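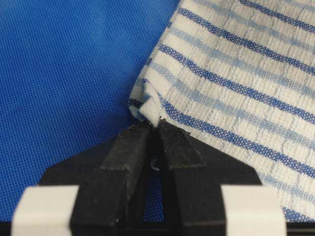 A gripper with two black fingers holds a striped kitchen towel by one corner.

Meet a robot that learns to fold towels

The Stollero is a robot arm kit made by a company called Hubmann. It sits on a table and is made for schools and clubs. One of the jobs it can learn is folding towels.

Folding is easy for you. For a robot it is hard. A block keeps its shape when you pick it up, but a towel bends and bunches every time.

How does it grab the cloth?

The gripper is the robot's hand. Its two fingers close together and pinch the towel. A corner is a good place to start. Then the arm lifts the corner and carries it across to the other side.

How does it learn?

A person guides the arm through the fold again and again. The robot saves each try. Hubmann says a simple fold takes 800 tries to learn, and a harder one can take 4,000.

What comes in the kit?

You get the arm, the gripper, a power cord and 3 practice towels. An adult needs to help put it together. The kit is for ages 12 and up.

Words to know

Gripper: the part of a robot that holds things.
Pinch: to squeeze between two fingers.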